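Filed under: Home & Tidying

Day 12 of the Hosten "clear surface" challenge and I remain unconvinced. The app says a bare table changes your mood. My mood is the same colour as the table.

Rule 2 says anything left out overnight goes in a basket. So now I own a basket of junk. Great.

Also, who decided water bottles count as "visual noise"? It's a bottle. It goes in the recycling when I walk past the recycling.

Dalora sells a tray for this. Nulari sells a tray for the tray. I'll stick with a damp cloth, thanks.

Fair's fair, the dust does show up more once you've shifted everything. Not sure that's a selling point. 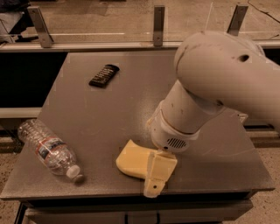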